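Platbridge mill to supply softwood boards to joiners

Demitz will open a second cutting line at its Platbridge sawmill in April. The line will produce planed softwood boards for joinery firms, in lengths sold singly or in packs of 50.

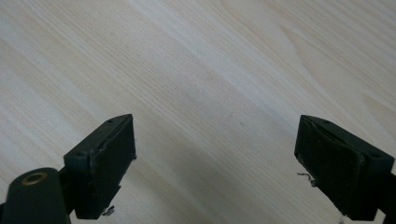

Pale wood with fine, straight grain.

Orders will be handled by Jestley, which already serves 84 trade accounts. Boards are stored under cover and graded before dispatch.

"Small workshops asked for shorter delivery times," said Soon-im Byun, sales manager at Demitz.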